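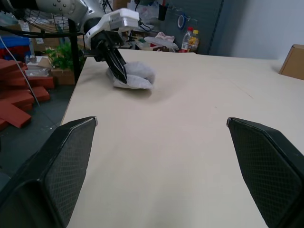 Ticket 124: Left arm protective stop during two-arm garment handling
Opened by: Sneha Semwal
Assigned to: Ankit Solanki
Area: Celier cell, tabletop work
Priority: Medium
Status: Closed with changes to the cell rules

Problem as reported

Left arm goes into protective stop in the middle of a garment stretch. Message on the controller is "external force limit, joint 5". Right arm keeps holding its end until somebody releases it from the panel. Three stops this morning, all with both grippers on the same piece of clothing. No stops on single-arm picks. I restarted the controller after the second one and it made no difference.

Please tell me whether I can raise the force limit to finish the run. The old Pandey sheet taped to the cabinet says up to 300 is allowed in handling mode, and we are at 134.

10:20 - Ankit Solanki

Don't raise it. The Pandey sheet is for the previous grippers and should have come down when the cell was rebuilt. The limit in force is the one in the cell risk assessment, and 134 is the number there. It can only be changed by whoever signs the assessment, which at the moment is Fidelina Palomino. Same goes for switching off the stop on one arm to "see what happens".

Please leave both arms where they are at the next stop, send me the log, and don't clear the message before I have it. Also write down which way the cables were lying.

11:05 - Sneha Semwal

Log attached. Stopped again at cycle 294, on the red garment. I held off clearing it. A black cable from the left wrist was lying on the teal garment next to the work, and when the elbow moved out, the loop went tight. I didn't see it catch on anything, but I was at the panel and not at the table.

11:40 - Ankit Solanki

Log shows the force on joint 5 climbing slowly over the last part of the move and then a sharp step. A crash into the table looks different, it is all step. I read this as two loads added together: the cloth pulling between the grippers, and the wrist cable running out of slack. Either one alone stays under the limit.

Try the following, in this order, with the cell in manual and speed reduced.

1. Open both grippers from the panel. Do not pull the cloth out of closed fingers by hand. If one gripper won't open, stop there and call me.

2. Move the left arm through its full reach with no cloth in it. Watch the black cables and the thin orange one at the wrist the whole way. If any of them straightens out before the end of the move, there's your problem.

3. Load one garment and run the stretch at reduced speed, with someone at the stop button who is doing nothing else. Keep the spare clothing where the program expects it, so the test is a fair copy of the real job.

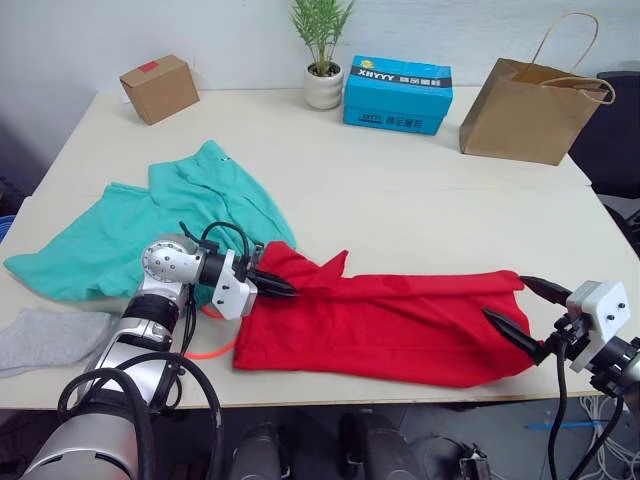 4. Write down the highest force on each arm and put it in this ticket, even if nothing stops.

13:15 - Sneha Semwal

Steps 1 and 2 done. Grippers opened fine. With no cloth, the black cable on the left wrist goes straight well before full reach. The orange one has enough length. I moved the first tie on the black cable back toward the elbow, which gives it a bigger loop.

Step 3 done with Anju Shukla on the stop button. Ran the red garment through the stretch ten times at reduced speed and then ten at normal speed. No stops. Highest reading on the left arm was well under the limit, numbers are in the second attachment. The right arm hardly changed from this morning.

One question. The bigger loop now hangs lower over the table and it can rest on the clothes. Is that allowed?

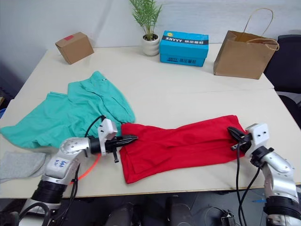 I can shorten it a little if needed, but not by much before it goes tight again.

13:50 - Ankit Solanki

Allowed to touch, not allowed to be gripped. A cable resting on soft goods is fine for the cable. What we can't have is a loop low enough to end up between the fingers, so check it with the gripper open at the lowest point of the program. If it clears there, leave it.

While I have you - the cables hanging down past the front edge of the table need the same check. They should drop free and not get leaned on. People stand there when they load.

14:30 - Fidelina Palomino

I have read the log and agree with keeping 134. Changes to the cell rules, good from today:

Cable check through full reach at the start of each shift and after any tie is moved.
Nobody clears a protective stop without saving the log first.
Two stops with the same message means the run ends and a ticket gets opened. Three was one too many.
Only limits from the current risk assessment may be posted at the cell. The Pandey sheet is to be removed.

Sneha, please confirm when the sheet is down.

15:10 - Sneha Semwal

Sheet is down. Loop clears the open gripper at the lowest point. Afternoon run is going, no stops so far.

16:45 - Ankit Solanki

Closing. If joint 5 comes back, reopen this one and don't start a new ticket. I still want to order a longer wrist cable from Skotura, that is being handled separately.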